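Gundbridge Pattern Archive: Progress Report to the Nnaji Fund
Second reporting period

We're past the halfway mark and very happy to be writing this one! When the Nnaji Fund agreed to support the archive, we had a storeroom full of wallpaper rolls and sample books, a leaking gutter above the far shelves, and a handwritten list that stopped at the letter F. The gutter has been fixed, the list has been retired, and 414 papers now have a proper catalog record with a pattern name where we know it, a repeat length, a color note and a shelf number.

Botanical papers were the first big group we tackled, and they remain the ones visitors ask for most. Big leaves and big flowers on a dark ground never seem to lose their fans.

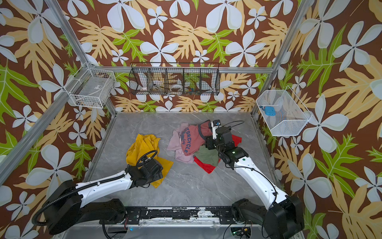
Prepared by the Gundbridge Pattern Archive project office | 13 Jul 2024

Cataloging

The work went faster once we stopped trying to date every paper as we went along. Dating is slow and full of rabbit holes (we lost most of a week to one striped border), so it now has its own column and its own day. Each record is checked by a second person before it goes into the database. We found plenty of duplicates from the old list, mostly the same paper entered once under its color and again under its flower.

The Plarnlow donation is the best surprise of the period. It came from a decorating shop that was closing, and it includes 30 sample books, 15 of them complete with their price sheets. Price sheets are usually the first thing to get thrown out, so we're thrilled to have them. Two of the books have mold on the back boards and are being kept apart until they can be cleaned.

School visits

Both visits planned for this period went ahead. The children sorted papers by ground color and then drew a repeat of their own, which is harder than it sounds and got very noisy. Teachers have asked for a version they can run in the classroom, and we've started on a box of offcuts and tracing sheets that can go out on loan.

The most popular exercise is spotting how a designer fills the gaps between the large shapes. Brown grounds work well for this, with lime green and pale flowers standing out clearly even from the back of a room.
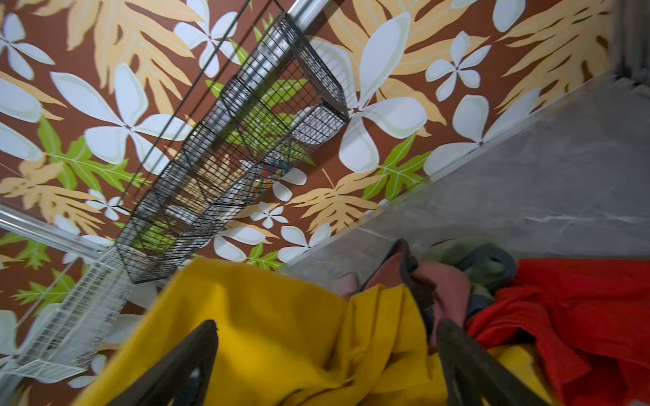 Budget and storage

Spending is on plan. Shelving came in a little under the quote from Prorkico, and with your agreement we'd like to move the difference to acid-free tubes, where prices have gone up. The humidity readings have been steady in the main room and less so near the outside door, so we're adding a door seal before the fall.

Next period

Online search should open to the public in September, starting with the botanicals and the stripes. We still need to settle how to show papers whose maker we can't trace, and would welcome your thoughts on that at our next call. The loan box will be tried out with one school first.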